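4 min read
December – by the Nomumville Automation Group

4. Results in simulation

4.1 Effect of scene layout

The policy was trained only on simulated scenes. In each scene we changed the position of the tip racks, the lighting and the wall color, while the arm and the two bins stayed in the same relation to the mat. The training set contains 900 episodes, and 255 others were kept for testing. We call the planner Bustent, and the reference method, which uses fixed waypoints, is called Yule.

A difficulty for both methods is the long white block at the front right of the mat. It limits how low the wrist can travel on this side, and the arm must come down steeply. Figure 3 gives two views of the layout, (a) with the gripper by the block and (b) with the gripper over the gray fixture.

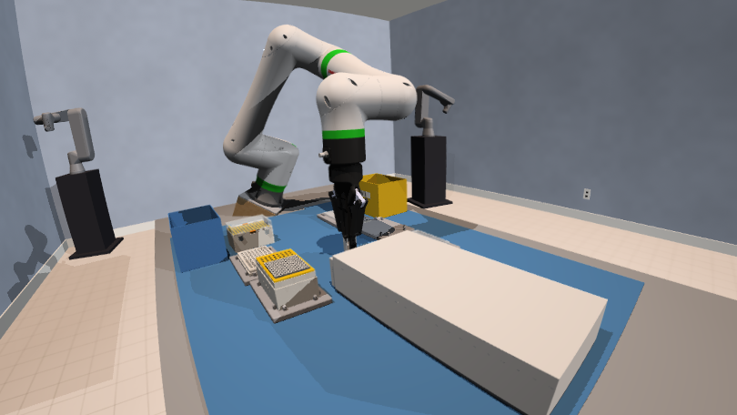

4.2 Approach to the fixture

For the second test we measured the sideways error of the gripper at the end of the descent. The fixture is shallow, so an error of a few millimeters is enough to touch its wall. Bustent needed 14 correction steps per approach at the median, and Yule needed 10. The additional steps cost time – we accept this, as the number of contacts with the wall became smaller in all the rack arrangements that we tried.

We also observed that the orientation of the racks matters more than their distance. When they form a diagonal row, as in Figure 3, the planner prefers to lift the wrist high before it turns to the fixture. When the row is parallel to the table edge, the path is lower and shorter. We don't have a full explanation for this behavior yet.

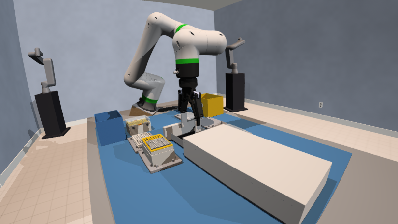

Figure 3. Simulated cell, views (a) and (b).

Comments

Ira: Did you give Yule the same time limit per approach? With four more steps for Bustent I would like to see the contacts plotted against time too.

Reply from the authors: Yes, the limit was equal for both. We will add the plot to the appendix.

Anonymous reader: Please report the parallel rows separately. The shorter path could hide a part of the error.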